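Home Grippers Arms Mounts Spares Used & Returned Guides Cart (0)

Fitus two-finger parallel gripper, flat plate fingers

Sold by Skastum | Item 938
In stock, ships from our own shelf
14 comments | 3 shares

Let's get the big question out of the way before you add anything to the cart. Will this gripper, on whatever arm you own, clear your kitchen table while you are at work? No. If that is why you came, save your money and buy a better dishwasher. We sell robot parts for a living and we would rather lose a sale than take back another box that was opened on a Saturday morning kind of mood and returned by supper.

What the Fitus does is open and close. It has two flat, dark brown fingers, each one tapering to a tip, on a wide dark body. It does this well and it keeps doing it. Whether that adds up to a chore depends on the arm, the software, the camera, the table, and how much patience you have left.

What we think it is good for

Picking up stiff things that weigh little and stay put when touched. Blocks, boxed tea, a deck of cards in its case, small cartons, markers, most plastic bottle caps if they are standing on their edge. We keep a bin of this stuff on the test bench, and the gripper handles all of it with very little fuss once the grip force has been set properly.

Shop-floor work is a fairer match than housework. If the same part turns up in the same tray facing the same way, you can get useful hours out of it. Ruiz-Ortega, a small shop that packs hinge kits, runs two of them loading trays and has had no complaints that we couldn't fix with new finger screws. But a tray of hinges is a very polite thing to ask a robot to deal with. They also spent a long time building the tray.

What the marketing says and what we say

The maker's leaflet uses the words "ready for the home." We asked what that meant and got the leaflet again. The fingers are fine for the home in the sense that a pair of tongs is fine for the home. Tongs have never put away the groceries either.

The trouble is the ordinary table. Lab demos like a bare surface, one object, even light. Then you take the same setup to a place where people eat and work, and every surface has a shine, a stack, a cable or a bit of clear plastic lying on it. A person sorts that out without thinking. The machine has to be told what each thing is, where it can be held, and what will fall over if it gets bumped on the way.
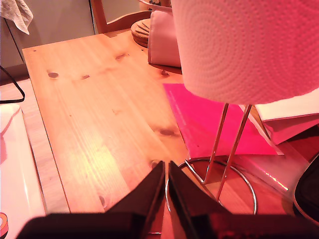
Four jobs on a table like this one

1. The paper towels. Everybody wants the robot to fetch a paper towel. The roll is far too fat to pinch with these fingers, so you would be grabbing the wire holder, and thin chrome is a miserable target for most depth cameras. Suppose you get a hold of it anyway. Lifting the holder is one thing, and tearing off a single sheet takes a second hand or a heavy base. We rate this job "not yet" for one arm and "maybe, on a good day" for two.

2. The coasters. A stack of round cork coasters looks easy and is halfway there. Taking the whole stack from the side is a matter of how far your fingers open, so measure yours first. Taking only the top one means getting a fingertip into a very thin gap without pushing the rest over. We have done it with the arm creeping along at a speed that would make you leave the room.

3. Flat things. A sheet of magenta paper, or a folder, lying flat on pine gives a parallel gripper nothing to close on. You can drag it to the edge of the table and pinch the overhang, and people do write that up as a success. Clear plastic is worse again, as it throws back a streak of light and the camera may decide there is no object there at all.

4. The soft pink thing at the back. Cushions and padded pouches are kinder than they look. They squash, they forgive bad aim, and they don't break. This is the one job of the four we would show a visitor. Getting to it without knocking the paper towels is a path planning problem, and no gripper on our shelves will solve that for you.

So, one out of four with some confidence. We know that other sellers would have led with the cushion.

A note on glare

Varnished or pale wood under a strong light gives you bright patches, and knots in the grain can be picked up as small dark objects. If your software reports an item and the gripper closes on nothing, check for a knot before you email us. Moving the lamp fixes more of these calls than any spare part we stock. A matte cloth helps too, until the gripper picks up the cloth.

What you get

Gripper body with flat plate fingers fitted
Mounting plate with 4 screws
Power and data lead
Hex key
Printed quick start sheet (the leaflet is in there as well, sorry)

What you don't get

An arm, a camera, a controller or any software. The Doltum adapter ring is sold separately and you will need it if your arm was made before the maker changed the bolt pattern in August. Check the label on the arm's wrist. If there is no label, assume you need the ring.

Grip pads

The bare fingers are slick. For anything smooth you will want the stick-on rubber pads, sold in packs of 7. Yes, seven is an odd number for a gripper with two fingers. We asked about that too.

Pads wear at the tips first. Replace both sides together or the grip goes crooked and small items turn as you lift them.

Review from the bench

Marleny Ospina tests everything we list and wrote this on 28 January 2024:

"I gave it a normal table for an afternoon and tried 34 pickups. The rigid small stuff was boring, and boring is what I want. Anything flat was a waste of time. Anything shiny depended on where I stood, as my shadow was apparently part of the lighting. I would buy it for a bench. I would not buy it for my mother, who asked if it folds towels. A towel hanging straight down can be pinched and pulled off its hook, sure. Then you have a robot holding a towel."

We have had replies saying this is too harsh and that the software gets better every month. It does. We have watched it get better, and we'll change the wording on this page when a stock gripper can clear a table it hasn't met before with no one standing next to the stop button. Send us the uncut video. We will watch all of it.

Fitting and first run

Bolt the plate to the arm before you plug in the lead. Tie the cable back along the arm with some slack at the wrist, and turn the wrist through its full travel by hand to make sure nothing pulls. Loose cable near the work area will get caught sooner or later.

Start at the lowest grip force. Raise it a step at a time on something you don't mind crushing. Keep fingers, hair and pets clear during the first run, and every run after that.

Returns

Unused, in the box, no problem. Used but clean, we'll take it back less a bench check fee and it goes to the Used & Returned section, where there is usually one or two. We don't refund for disappointment with housework in general.

Questions about fit go to the parts desk. Have your arm's model number handy and, if you can, a picture of the table you plan to use it on.

Customers also looked at: rubber grip pads, Doltum adapter ring, wrist cable clips

14 comments | Share | Save for later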